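The Quiet Work of Curtains

When people move into a new house, they think first of the sofa, then of the table, and the windows must wait. I have visited many homes in Valtcombe for this magazine, and in a surprising number of them the windows were still bare after two winters, or covered with a sheet held by pins. I understand it. Curtains are expensive, the measuring is boring, and the shops speak a language of headings and drops that nobody learned at school.

Still, I believe a room is not finished before its windows are dressed. Bare glass at night is a black mirror. It makes the evening colder for the eye, and the sound of the room becomes hard, so that every spoon on every plate is heard.

The house which changed my opinion on this matter stands on the Grimine side of town. It was built in 1977, with low ceilings and very wide windows, the kind of proportion that is difficult to love. The owners had hung short curtains which ended just under the sill, and the whole living room looked as if it had grown out of its trousers. They replaced them in June with long ones, hung from a rail close to the ceiling, and the walls seemed to become taller. The colour was almost the same as before. Only the length was different.

For this reason I always advise to begin with the rail. Put it higher than the window and let it be wider also, so that the open curtain rests against the wall and does not steal daylight from the glass. Semeniuk, the small workroom behind the old post office, will come to measure without a fee if you order the sewing from them. Their bill for the Grimine living room was $1361 with lining, which is not a small sum, but the owners told me they had paid more for an armchair where only the cat sits.

About the fabric there are many opinions. Linen falls beautifully and wrinkles at once. Velvet keeps the warmth in, but in a small room it can feel heavy by the end of winter. Heavy cotton is the honest choice for a bedroom, and with a good lining it will darken the room enough for most sleepers. I would take a sample home before deciding — the bigger the better — and leave it near the window for a few days. The light of a shop is never the light of your house. 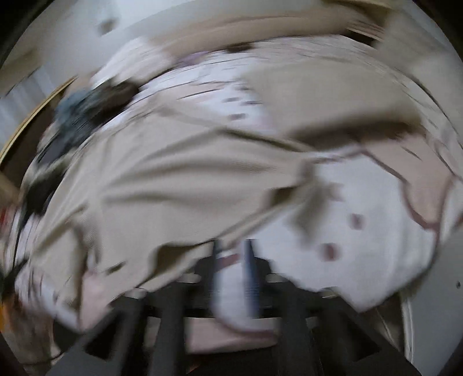

Beige ribbing beside spotted white: neighbouring shades, different textures.

Lining is where people try to save, and I think it is a mistake. An unlined curtain fades along its folds, and from the street it shows its wrong side to the neighbours. Linderer makes a cream lining that I have in my own dining room, and I have no complaint about it, except that it must be ordered early.

Finally, the hem. Ask the workroom to leave it only tacked for the first weeks, because new cloth often drops a little under its own weight. Mine dropped by 2 centimetres. When it has settled, let them sew it properly, just touching the floor.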